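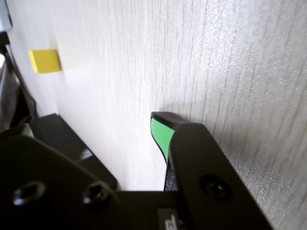

Pale Tabletops: Questions We Get

Borwood sells tables and desktops with a whitish, gray-grained surface, and people write to us about them. Isabelle Lapointe answers most of the mail. Ravinder Cloutier answers the mail that contains the word "chisel."

Is the grain supposed to run all one way?
Mostly. On our pale tops the streaks run lengthwise and drift apart a little in places. If you have ordered two tops to stand side by side, tell us before we cut them and we'll try to keep the drift going in the same direction. If you tell us after we cut them, we'll be very sympathetic.

My top looks gray in the store and white at home. Did you send the wrong one?
Probably not. Pale surfaces take on whatever light they're given, and a bright lamp at a low angle will also bring out a speckle you never noticed at noon. Move the lamp before you move the table. If it still looks wrong, send us the order number and a picture taken by a window.

What do I clean it with?
A soft cloth, lukewarm water, a drop of dish soap. Wipe along the grain, then wipe again with a clean damp cloth and dry it. That's the whole routine, and it has survived several attempts by our own staff to improve it.

Can I use the melamine sponge? It says "magic" on the box.
Please don't. It's a very fine abrasive, and it will leave a dull patch in the shape of your enthusiasm. Same goes for scouring powder, steel wool and the green side of the kitchen sponge.

My kids build with blocks on it. Will the blocks scratch?
Smooth blocks set down and picked up again are fine. Blocks with grit under them are sandpaper with a cheerful paint job, so brush off the table after anything that has been outdoors. Jussara Fagundes in our showroom has kept a play table going for 4 years this way, and her household includes twins and a dump truck.

Will the color from painted toys come off on a pale top?
We've seen it happen when something damp is left overnight. Yellow and red are the usual culprits in our inbox. Try soapy water first, then a little rubbing alcohol on a cotton pad, tested on the underside. Stop if the sheen changes.

And crayon?
Warm soapy water and patience. A plastic scraper held nearly flat will lift the thick bits. See Ravinder Cloutier regarding chisels. His answer is no.

Do I need a mat or a cover?
For glue and craft knives, yes. For homework, puzzles and blocks, no, unless you enjoy owning a table you never see. We carry the Hillik mat in clear and in gray. The clear one shows crumbs beautifully from both sides.

How hot is too hot?
Anything straight off the stove or out of the oven goes on a trivet. A mug is fine on a coaster and usually fine without one. A fondue set is a longer conversation.

There's a small dent near the edge. Can it be filled?
Small ones, yes. The Wattanapong filler kit has 3 sticks, and the lightest two blend into a pale grain well enough that guests won't bring it up. Work in thin layers and draw the streaks in last with the fine brush. Long gouges are better handled by our shop.

Can I get a sample before ordering?
Yes, 2 per household, free. Cheuk-hei Cheung mails them out and would like it known that he recognizes your address the third time, even under a different first name.

What size are the tops?
The standard top is 54 inches long. Other lengths are cut to order and can't be returned, so measure the room, and then measure the door.

Do you ship in December?
We do, up until the shop closes for the holidays. Custom lengths should be ordered before the month starts.

Page updated 11/17/25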